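Flurton Repair Group: Minutes, September Meeting

By Maj-Britt Forsberg
September
2 min read

Present: Zyanya Solís (chair), Prodromos Deligiannis, Ingegerd Rustad, Oda Rustad, Maj-Britt Forsberg (minutes).

The meeting opened at 6:30 p.m. The August minutes were approved with one correction: the donated monitors came from Motaung, not Moketti.

1. Workstation rebuild
Prodromos reported on the machine for the Fusska reading room. The cooler has been taken off and the old thermal paste cleaned up. The memory is on order from Moketti at a cost of $326, and delivery is expected in two weeks.
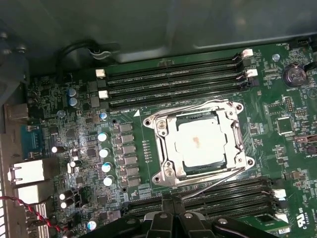 Memory will be fitted by Oda once the order arrives, and Prodromos will check her work before the case is closed. Ingegerd asked that the processor get one more wipe before new paste goes on, as there is still a small orange-brown smudge near the middle. The four slots above the socket are empty and will be filled first. Agreed. Oda asked whether the processor should come out for this. Prodromos said to leave it in place.

2. Parts shelf
Ingegerd has sorted the loose screws and relabeled the bins. 56 power cords remain untested. Zyanya and Maj-Britt will go through them before the next meeting. Cords with damaged plugs go to recycling.

3. Supplies
Lint-free wipes are low. Zyanya to buy 3 packs and a new tube of paste. Oda asked for a second magnetic tray. Put off until October.

4. Other business
The side door is sticking again. Maj-Britt will write to the landlord.

The meeting closed at 7:40 p.m.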